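**Cell technician, part time — Jalton**

Jalton is looking for a technician to look after one robot cell at our Otunura site. The job is hands-on and covers setup, routine service and small repairs. It runs 110 hours a month, paid hourly, starting in January.

The cell is a single arm at a white table, fitted with a two-finger gripper. It handles light, awkward things such as foil and crumpled paper, and the gripper linkages wear faster than anything else. You would report to Kamala Acharya, who built the current setup.
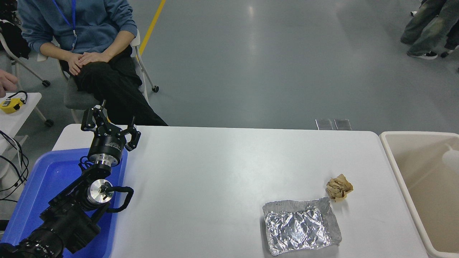
Jalton Bulletin, Issue 7

Duties:

- Check the wrist flange bolts and finger linkages at the start of each shift
- Inspect the cables at every joint and replace any that show wear
- Re-zero the joints after a module has been swapped
- Strip and grease the gripper every 1,750 cycles
- Keep the service log up to date, including faults that cleared on their own

The arm has done roughly 4,000 cycles since its last rebuild, so expect a full gripper service in your first few weeks. Spare modules come from Hegde and can be slow to arrive — ordering them early is part of the job.

You will need a trade certificate or equivalent experience in electrical or mechanical maintenance. Experience with serial-bus actuators is useful, but we can teach it. A current driver's licence helps, as parts sometimes need picking up.

Send a résumé and a short note on a repair you have done to Karthikeyan Sastry at the Otunura office. Questions about the cell itself can go to Kamala, who is usually at her desk before 9 a.m.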